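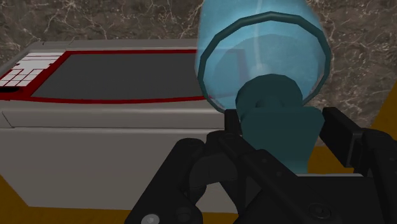
Progress report to the Dovdale Fund, second instalment

Monday, March 25, 2019

Grant: printing and distribution of the prayer booklet for the parishes of Uston and Gutdale

This report covers the period since our first one in October. The grant agreement asks for a short account of what has been printed, where it went, what was spent and what is still to do.

**Printing**

The first run of 400 booklets was delivered by Ho in January, two weeks later than planned. The delay was ours. We had sent the text off with the old translation of the evening psalm and had to ask for it back. The corrected proof was read twice, once by Wing-yan Tsai and once by me, and no further mistakes have been reported apart from a missing full stop on the page for Holy Saturday.

We kept to the plain stapled format. Spiral binding was priced but would have used up the money set aside for the large-print edition.

**Distribution**

Uston took the larger share, as it has the two Sunday congregations and the weekday group. Copies were left at the back of church from the first Sunday of Lent and were gone by the second. Gutdale gave theirs out by hand after Mass and kept a few back for people who are ill at home. The hospital chaplaincy asked for 75 and has had them.

As of last week 109 remain, all in the parish office at Uston. We are holding these for Holy Week and will not send any more out before then.

The download version went up on the parish website at the start of Lent. People fill in a name and an email address and are sent the file. Several parishioners said they did not want to give an address in order to read a prayer, and we think that is fair, so the form will be taken off after Easter and the booklet will simply be there to open. This means we will no longer be able to report download figures to you. Please let us know if that is a difficulty under the terms of the grant.

**Prayer evenings**

The application promised a monthly evening built on the booklet. We have held 3 so far, all at Uston. The pattern is a psalm, a reading, a long silence and the closing litany, with tea afterwards. The January evening was thinly attended because of the ice. The other two were better, and the February one ran over by half an hour.

The main matter raised was the length of the silence. Some found it too long, and we had been thinking of shortening it from April. 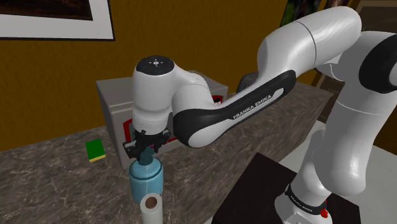

Wing-yan Tsai would rather we left it alone: people have only just got used to the quiet, she says, and if we cut it now the evening becomes one more thing to be read aloud from start to finish. She would put a line in the booklet saying how long it lasts, so that newcomers know what to expect.

We have taken that advice. The silence stays as it is and the line will go into the large-print edition.

**Spending**

Printing and postage are within the budget you approved. The one change is hall hire, which was not in the original application - the church heating failed in February and we moved the evening across the road. Uston parish has paid for this from its own funds and we are not asking for it back. Receipts are attached.

**Still to do**

- Large-print edition: text is set, proof due from Ho after Easter
- First prayer evening at Gutdale, date to be agreed with the parish
- Remove the form from the website
- Correct the Holy Saturday page before any reprint

The final report will follow in October, with the full accounts.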